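Drimport Small Manufacturers Circle
Minutes of the October meeting, upstairs at the Gunard building

I took the notes again, so if I've got your point wrong, tell me before the next one and I'll fix it. We started at 5:30, a little late, with a better turnout than we had over the summer. Last month's minutes were accepted with one change: the shared forklift is going in for service, it isn't being sold (sorry for the scare!).

1. The export readiness scheme
Most of the evening went on this. The state trade office has opened a scheme for small producers who want to sell abroad for the first time. It pays back part of what you spend on labeling, lab tests and certification, up to $2,000 per firm. You have to spend the money first and claim it afterward, and a few of us weren't thrilled about that. Claims have to be in within 90 days of the invoice date – the invoice, mind you, and not the day you paid it. I read that line of the guidance out loud twice, as half the room had it the other way around.

Harisus has already been through the process with its sauces and was kind enough to bring the paperwork along. The form itself is short. The slow part was getting a quote on letterhead from the testing lab, so ask for that early. They also said to keep product names the same on every page, right down to the hyphens, or it comes straight back to you.

Agreed: I'll put together a one-page checklist and send it out before the end of the month.

2. Shared shipping
Ikeda asked if anyone would go in on a mixed container for the spring. I love this idea and said so, probably at too much length. We have 17 firms on the list now and hardly any of us can fill a container alone, so we all pay the small-load rate and grumble. The sticking points are insurance and who signs as shipper. The furniture people also want to know what they'd be packed beside (fair question, if it's cooking oil). Somebody suggested grouping by type of goods, and we'll look at that once we know who's interested.

Agreed: Ikeda will get two freight quotes and bring them next time. If you want in, send over your rough volumes, even if they're only a guess. 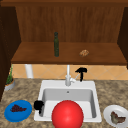
3. Trade show booth
We did a joint booth last year and the general feeling is that we should do it again, only with a better spot than the one by the loading doors. The early rate closes soon. Gunard offered to lend display shelving, which saves us renting it, and I said yes before anyone could change their mind. We still need people for the morning shift – please don't all wait for someone else to write to me.

4. Anything else
The power company's new peak rates came up again. Plenty of opinions, no decision, and it goes on the agenda for next month with a proper slot. The parking lot gate now locks at 8:00, so move your car if you're staying to chat.

We wrapped up at 7:15. Next meeting is same place, same time, and I'll bring the coffee.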